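Visita à fábrica da Trolora em dia de portas abertas

A Trolora abre as portas duas vezes por ano, em junho e em agosto, e desta vez consegui lugar. A inscrição faz-se por correio electrónico, é gratuita e pede apenas o nome e o número do calçado, para as biqueiras de protecção. O nosso grupo tinha 14 pessoas, quase todas da zona e várias com familiares que trabalharam na casa.

A fábrica fica na estrada velha de Tanoli, depois da rotunda das oficinas. Quem vem de comboio sai no apeadeiro e anda a pé uns bons minutos por uma berma sem passeio. De carro é mais simples, embora o parque dos visitantes seja em terra batida e fique do lado oposto à portaria. O segurança entrega um cartão, um colete e um par de tampões para os ouvidos. Os tampões usam-se mesmo.

A primeira paragem é o armazém das matérias-primas. O plástico chega em grão, em sacos grandes, e é aspirado por tubos até às máquinas. O corante vem à parte, em grão mais escuro e muito concentrado, e mistura-se em pequena quantidade. O guia passou-nos um punhado de cada para a mão. Explicou também que o grão tem de ser seco antes de entrar na máquina, caso contrário a peça sai com riscos prateados à superfície, e que no inverno a secagem demora mais.

Segue-se a nave de injecção. São 16 máquinas em duas filas, com um corredor pintado de amarelo ao meio, do qual não se pode sair. O ciclo é sempre igual: o molde fecha, o material entra, espera-se que arrefeça, o molde abre e a peça cai no tapete. As caixas levam mais tempo do que as tampas por terem paredes mais altas. Os moldes são a parte cara do negócio e ficam guardados numa sala própria, com óleo nas faces e uma ficha presa por arame a cada um. A mudança de molde faz-se com ponte rolante e não a vimos, por estar marcada para o turno da noite.

Perguntaram se ainda se usava o molde das antigas marmitas Dotance, que muita gente da terra teve na escola. Já não se usa. Está na sala dos moldes, na prateleira de baixo, e a empresa diz que não tem planos para ele.

Da nave passa-se para uma sala mais pequena e bem mais silenciosa, onde se fala do controlo de qualidade. Foi a parte de que mais gostei. Uma tampa com abas tem de fechar bem depois de muitos usos, e o ponto fraco costuma ser a zona em que a aba dobra.
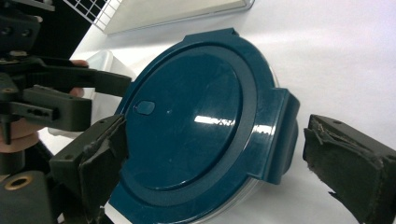
Tampa redonda de caixa para alimentos, com abas de fecho e patilha oval.

O ensaio de estanquidade é simples. Enche-se a caixa com água tingida, fecha-se, vira-se sobre papel branco e espera-se. Se o papel mancha, o lote é retido e vai-se à procura da causa, que tanto pode estar na tampa como no bordo da caixa. Há ainda um ensaio de frio, com uma noite inteira no congelador, e outro de queda. Do de queda só nos mostraram o poste graduado e a chapa de aço no chão.

O refeitório serve de sala de descanso a meio da visita. Havia café, sumo e um bolo de laranja bastante bom. Nas paredes estão fotografias antigas da fábrica, quando ainda trabalhava sobretudo em baldes e alguidares, e um quadro com os horários dos turnos.

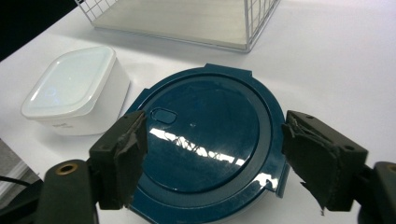 Boletim de Visitas Industriais, n.º 2, pág. 14

A segunda parte é mais curta. Passa-se pela embalagem, onde as caixas são encaixadas umas nas outras e as tampas seguem em pilha separada, e pela expedição, com dois cais de carga. Boa parte da produção vai para a Caltton, que a distribui por lojas de utilidades. O resto sai com marca branca e não nos disseram para quem.

Os restos de injecção e as peças rejeitadas são moídos e voltam a entrar, mas apenas em artigos que não tocam em alimentos, como vasos e cabides. O moinho está numa cabina fechada por causa do barulho e espreita-se por um vidro.

À saída há uma loja pequena com artigos de segunda escolha. Os preços são baixos e só aceitam dinheiro. Comprei um escorredor e um jogo de taças. Convém levar saco.

A visita durou a manhã toda, com muito tempo em pé, e não é permitida a menores de 14 anos. As inscrições para agosto fazem-se pelo mesmo endereço, e a portaria aconselha chegar antes da hora marcada por causa da distribuição do calçado.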